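El zumbido

Llegamos tarde a Tusstead. Tarde de verdad, la sala ya con gente en la puerta y la furgoneta en doble fila. Dwynwen Probert saltó antes de que yo parase y se fue corriendo con el estuche de los cables, el malo, el de la cremallera rota.

– ¡Los altavoces primero! – me gritó.

Los altavoces primero. Siempre los altavoces primero. Pesan como muertos y el montacargas del Phillips no funcionaba, así que escaleras. Dos viajes. Tres. Al tercero ya no sentía los dedos.

La boda de Llinos Prosser. Bueno, la fiesta de después, porque casarse se habían casado por la mañana en Poledmont, cuatro personas y una tía. Diciembre, un frío que cortaba, y dentro la calefacción a tope y los abrigos amontonados encima de mi mesa. De MI mesa. Quité abrigos. Puse la mezcladora. Busqué un enchufe.

Un solo enchufe. Detrás del piano.

Dwynwen tiraba cable por el suelo con la cinta en los dientes. Tira, pega, pisa. Tira, pega, pisa. Lo hace rápido y lo hace bien, no como yo, que dejo siempre un bucle y alguien acaba metiendo el tacón. Nos habían pagado 800 por la noche, la mitad por adelantado, y la mitad de esa mitad se había ido en arreglar el altavoz izquierdo. El que ahora, claro, zumbaba.

– ¿Lo oyes?

– No.

– Zumba.

– Es la nevera de la barra.

No era la nevera de la barra. Me acerqué con la oreja pegada a la rejilla, como los médicos antiguos, y allí estaba: un mmmmm gordo, constante, de los que no se van. Bajé el volumen y seguía. Cambié los canales y se fue al otro lado, o sea que no era el altavoz. Era antes. Era el cable, o la mezcladora, o el piano, o Dios.

– Otro cable – dije.

– No hay otro.

– ¿Cómo que no hay otro?

Dwynwen volcó el estuche en el suelo. Adaptadores, una linterna sin pilas, un calcetín, nueve cables. Nueve. Ninguno con la punta que hacía falta. El bueno, el largo, el rojo, se habia quedado en Estden, enrollado en el respaldo de una silla. Lo vi clarísimo. La silla, el respaldo, el cable. Yo mismo lo había puesto allí para no olvidarlo.
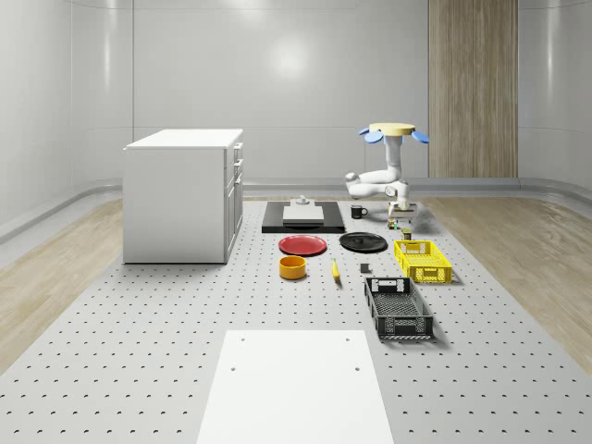
Nueve menos diez y Llinos entrando por la puerta del fondo con el vestido remangado y unas botas de agua.

– ¿Todo bien?

– Todo perfecto – dijimos los dos a la vez. Mal asunto, decirlo a la vez.

Se acercó a la mesa. Escuchó. Llinos había tocado el bajo con nosotros seis años, antes de irse, antes de todo aquello, y tiene mejor oído que Dwynwen y yo juntos. Ladeó la cabeza.

– Zumba.

– Es la nevera – dije.

– No es la nevera.

Y se metió debajo de la mesa. Con el vestido. Le vi las suelas de las botas y nada más. Dwynwen me miró, yo miré los abrigos. Pensé en la última vez que habíamos estado los tres en un escenario, en Poledmont precisamente, aquella noche que acabó a gritos en el aparcamiento por una factura. 596. Todavía me sé la cifra. Por 596 dejamos de hablarnos dos años, que se dice pronto.

– ¿Quién ha pasado esto por encima del alargador? – la voz de debajo de la mesa.

Silencio.

– Él – dijo Dwynwen.

– Ella – dije yo.

– Pues lo habéis enrollado todo junto. La corriente y la señal, hecho una trenza. ¿Qué os enseñé?

Lo que nos enseñó. Que la corriente por un lado y el sonido por el otro, y si se tienen que cruzar, que se crucen rápido y en ángulo recto, como dos que se han querido y se ven por la calle. Eso lo decía ella. Lo decía en la furgoneta vieja, con los pies en el salpicadero, y nos reíamos.

Despegué la cinta. Medio metro, un metro. Dwynwen levantó el alargador y lo llevó por la pared, por detrás del piano, y yo pasé lo otro por delante de la mesa. El zumbido bajó. Bajó más. Quedó un hilillo, una mosca en la habitación de al lado.

– Dale un golpe al conector – dijo Llinos –. Flojito.

Le dí un golpe al conector.

Nada. Nada de nada. Un silencio limpio, con la gente hablando dentro.

Salió de debajo de la mesa con pelusa en el pelo y cinta pegada en el codo. Se le había enganchado el bajo del vestido en una pata y se lo soltó de un tirón, ras, sin mirar. En la puerta su marido hacía señas. Que ya. Que la gente. Que la tía se quería ir.

– ¿Qué ponemos? – preguntó Dwynwen.

– Lo que queráis. Menos la lenta.

La lenta era nuestra. La habíamos grabado los tres en la cocina de Estden, con un colchón contra la ventana, y la compraron exactamente mis primos. Yo la llevaba en la lista. La segunda de la lista, la verdad. La quité con el pulgar, disimulando.

– Te he visto – dijo Llinos.

– No estaba.

– Estaba la segunda.

Se quedó un momento allí, con la mano encima de la mezcladora, encima de los mandos, sin tocar ninguno. Luego subió el general un dedo. Siempre le pareció que yo iba bajo.

– Bueno – dijo –. Ponla al final. Cuando se haya ido mi suegra.

Y se fue hacia la puerta del fondo, haciendo ruido con las botas. Dwynwen se puso a recoger los nueve cables del suelo, uno a uno, y a meterlos en el estuche con el calcetín. Yo busqué la primera canción. Me temblaban un poco las manos, de las escaleras.

– ¿Listo? – dijo Dwynwen.

Le di al botón.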